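4. Reporting a suspicious flyer or notice

Use this section when a resident finds a printed flyer, letter or poster that makes a claim about public health, voting or city services and may be false. Reports made in Lernlow go to the duty desk at the Coelho office and are shared with the 53 partner groups on the alert list.

If someone is in danger or has been threatened, call 911 first. Fill in the report afterward.

4.1 Before you start

Have the flyer with you, or a clear photo of it. Sign in with your Fultum account. Guest accounts can read alerts but cannot send reports. 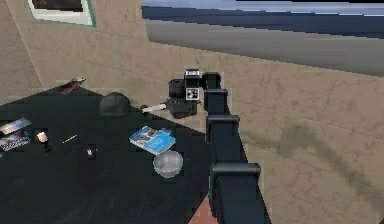
Could we get a way to send a report without giving our own address? Some families here won't use it otherwise. The comment was left on the online copy of this guide, and the setting now exists. Open Profile, choose Privacy, and turn on Hide my address. The duty desk will see your ZIP code only.

4.2 Sending the report

1. Choose New report, then Printed material.

2. Type the wording of the flyer exactly as printed, including spelling mistakes. The box holds 2,000 characters. For longer text, attach a second page.

3. Add the names and seals that appear on the flyer. Do not guess which ones are real.

Caution: Do not call a phone number printed on the flyer. Use the agency number in the Lernlow directory.
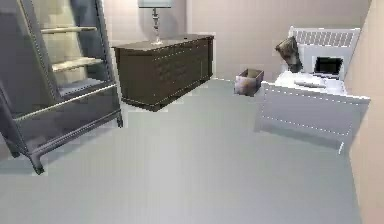
4. Enter where and when the flyer was found. Use the time you saw it — not the time you heard about it.

5. Choose Urgent only if the flyer names a person or a home address. All other reports are read in the order they arrive.

6. Press Send. A report number appears at the top of the page. Write it down.

Note: Reports sent before June 15, 2021 keep their old numbers, which begin with J for Jula.

4.3 Describing the place

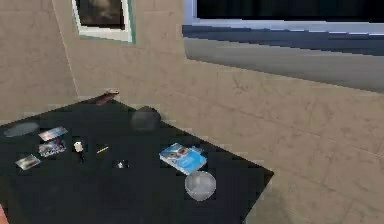

The location line is the part most often sent back for more detail. A street address gets the desk to the building, and after that they need something fixed to look for. Chairs and stacks of papers get moved. A framed picture high on a tiled wall, with a wide window to the right of it, is easier to find again. Write it in one or two short lines, and leave out the names of people who were present.

4.4 After you send

The status shows as Received, Checking or Answered. When it changes to Answered, open the report to read the finding and its source. You may share the finding. Please do not repost the original flyer, even crossed out — copies tend to travel without the correction.

To add something later, open the report and choose Add note. Do not send a second report for the same flyer.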